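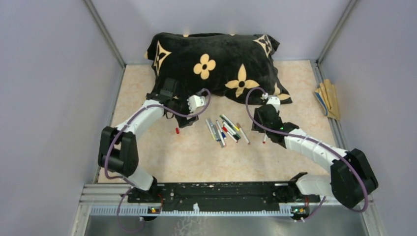
Ginette Lemieux
Darkine Manipulation Group
Revised 2026-06-05

4. Collecting the demonstrations

4.1 Who drove, and how

I drove most of these episodes myself, so a good part of this section is me reporting on my own hands. I'd love to have had a big pool of operators, and Section 7 says more on that, but for this dataset it was me and a couple of patient people from down the hall. When I write "the operator" below you can mostly read "Ginette, leaning forward too far."

The follower side is the Evar cell, two arms sharing one rail, described in Section 3. On the leader side we used a pair of Szulc handles, one per hand, each a small passive arm with the same joint layout as the follower and a trigger for the gripper. You move the handle, the follower copies it joint by joint. There's no force coming back. If the follower leans on the floor of the cell you don't feel a thing, you only see the arm stop while your own hand keeps sinking, and then you have to unwind that difference gently or the arm jumps when it lets go. (Everyone does this once. I did it a lot more than once.)

I did try hand guiding first, back in January, by reaching in and pulling the arms through the motion with the motors slack. I liked it! You get contact forces for free and your wrist knows what it's doing. But with two arms and one person you end up guiding one arm, parking it, and then guiding the other, and what you record is a polite little relay with no real two-handed work in it. My sleeves were also in most of the camera images. So remote control it was, and all the results in this paper come from remote control.

4.2 The marker episodes

The task we spent longest on is the dullest to explain. Felt-tip markers and pens start in a loose pile on the cell floor, fanned out any old way, with some caps off. The operator picks them up one after another and lays them down side by side, all running the same direction, close together without overlapping. Loose caps are left alone unless they're in the way, and then they get nudged aside.

I chose markers for a few reasons, some better than others. They roll. They are round and slick and thinner than you'd like, so a grasp that's slightly too high pops the barrel out sideways. They have a direction, which means you can put one in the right place and still have it wrong way round. And they're cheap, and we already had a drawer full of them, in enough colors and barrel patterns that a policy can't get by on memorizing one object.

We didn't script the starting pile. I'd drop a handful from low down and use whatever came. The first time I did it neatly by hand, and when I went back over the recordings all my "random" piles pointed the same way, so that batch went in the trash and dropping became the rule.

4.3 What the operator looks at

I didn't see this one coming, and I think it changed the data more than any other choice we made. The Flornunow recorder can show the operator any mix of the camera streams. At first I drove with only the fixed view, the one that takes in both arms and the floor between them. It's a lovely view for planning. You see the pile, you see both elbows, you know which arm ought to go next. It's a terrible view for the last bit of the approach, because the wrist sits right between the lens and the thing you're trying to grab.

With only that view I developed a habit of coming in high, stopping, dipping, stopping again, then squeezing and hoping. You can see it plain as day in the joint traces. And the policy learned it! The early model hovered over markers with exactly my hesitation, which was funny for an afternoon and then pretty depressing.

So I put the wrist stream up next to the fixed one and made it the larger of the two. Figure 3 shows what it gives you. The fingers come in from the bottom of the view and the gap between the tips tells you where a grasp would land. I stopped thinking about where the arm was at all. I just steered the gap.
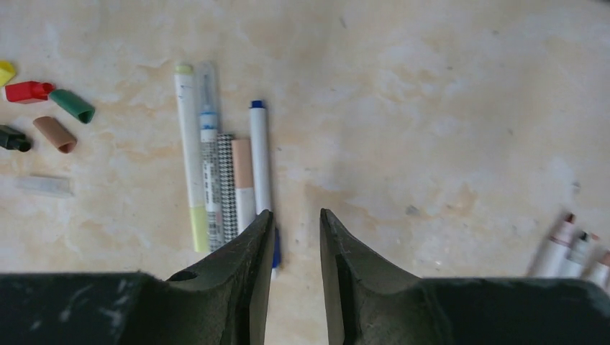

Figure 3. Wrist camera view with the gripper open. Five pens and markers lie in a row, with loose caps to the left and more markers at lower right.

Two things about this view are worth passing on if you're going to build something like it. First, the near finger hides part of whatever you're closest to. In Figure 3 the lower ends of some of the barrels are behind the left finger, and you can't tell from this view alone how far down they go. I learned to glance at the fixed view for barrel length before I committed to a grasp point. Second, a pale translucent cap on this floor is really hard to pick out. The marbling is cream and tan and so, more or less, is the cap. I missed those when driving, and I'd expect any learned policy to miss them too unless it has seen plenty.

The slim pens gave me the same kind of trouble at their clear ends. Bold barrels were a relief by comparison. The houndstooth one became my favorite, purely on account of my always knowing where it was.

4.4 Pace, mistakes and what we kept

We recorded 298 marker episodes. Of those, 54 were dropped before training. The biggest single cause was me hitting the foot pedal early and ending the recording with a marker still in the air, which accounts for 19 of the dropped ones. (The pedal has since been moved. It used to be exactly where I rest my left foot.) The others were dropped for camera dropouts, for a joint fault, or for a marker rolling somewhere neither arm could reach.

Please note what isn't on that list. If I fumbled a marker and picked it up again, the episode stayed in. If I put one down facing the wrong way, noticed, and turned it around, that stayed in too. I went back and forth on this. My first instinct was to keep only the clean runs, and I trained a model on a clean-only subset to see. It did nicely until its first slip, and then it carried on through the motions with an empty gripper, placing nothing very tidily at the end of the row. It had never been shown a slip. With the fumbles left in, the model went back for the dropped marker far more often. Section 6 has the comparison.

I did ask operators not to fumble on purpose. One of us tried it, with the best intentions, and a staged fumble looks nothing like a real one. The hand already knows where the marker is going to land.

Pace was a bigger headache than I'd allowed for. I drive faster at the end of a session than at the start, and the same motion at two speeds is a confusing thing to hand to a learner. We tried a metronome and I hated it. We tried stretching the recordings to a common length, and that smeared out the finger closing, the one part where timing really matters. What we settled on was short sessions with a real break between them, and a little warm-up pile at the start that doesn't get recorded. It's low-tech and it costs you an hour here and there, but the speed spread came down and my shoulders thanked me.

4.5 Two hands

I promised in Section 1 to say how much of the two-armed work was truly two-armed, so let me own up. In the marker task, less than I'd hoped. Most of the time one arm works and the other waits, and which one works depends mainly on which side of the pile the next marker is on. The arms swap turns a lot, but they rarely hold the same object.

The exceptions are the turnarounds. When a marker is grabbed wrong way round, the quick fix is to pass it across and let the other gripper take the far end. I found that hard to drive. Both wrist views are moving, the barrel is thin, and with no force feedback the only sign that both grippers have hold of it is that it stops wobbling. I'd close the second gripper, wait a beat, then open the first. That beat is in the data and the policy picked it up as well. I've left it there, and I think it's doing some good: when I cut the wait out of the training recordings, passes were dropped more often.

The delay between handle and follower plays into this. Flornunow logged it at 100 milliseconds in the setup we used, and you get used to it for simple reaches in a few minutes. For passes I never fully got used to it. You learn to drive ahead of the picture a little, and then when you sit down fresh the next morning you've lost the knack and have to find it again.

4.6 Labels

Every kept episode carries a start and end mark from the pedal and one line of text typed by the operator straight afterward. We didn't impose a format on the text. Mine tend to run to things like "blue one rolled, got it second try," and another operator just typed "ok" for an entire session. Both kinds are in the release as written, typos included. The policies in Section 5 don't use this text at all, but I read it constantly while sorting out failures, and I'd ask for a bit more than "ok" another time.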